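Guides > Maramus Produce Bin > Setting Up
Search this guide

Section 2 -- Getting the bin ready for vegetables

1. Give the metal floor a good wipe with warm soapy water, then dry it with a soft cloth, corners and all.

2. Lay your capsicums in gently, one at a time -- they bruise more easily than you'd think.
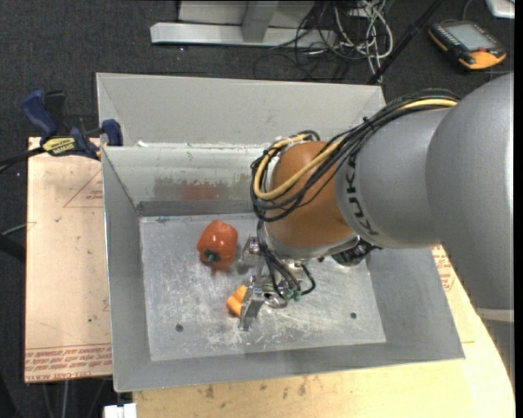 3. Keep the heavier vegetables for another bin, as they'll squash anything softer.

Note: Scuffs on the floor are ordinary wear and needn't worry you.

Caution: Please don't use steel wool, however tempting it is!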